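Teleoperation operators wanted, Mornport site

Vutton is recruiting operators to record demonstrations for a grasping model. Each demonstration is driven by hand from a desk, and the wrist camera view is stored with the joint readings. The current task set uses a red block and a wicker basket.

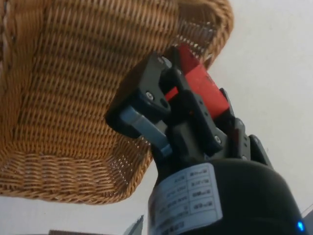
Vutton Notices, Issue 59

Work is by the shift, in pairs - one operator drives, the other labels. The set needs 3000 accepted episodes. An episode is accepted only if the block is kept clear of the basket rim on release and the arm makes no hard stop. Rejected episodes are kept, with a reason code, and are paid at the same rate.

The start position of the block is changed between episodes according to a printed list of 153 layouts. Operators must not choose their own.
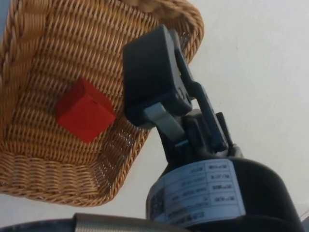
Who can apply

No robotics background is needed. Applicants should have steady hands, normal or corrected colour vision, and patience with repeated work. Training takes 2 shifts and is paid.

Apply in writing to Sharada Hegde, Trirnby Building, Mornport, by 1 May 2022. Questions on the labelling scheme go to Muchen Su.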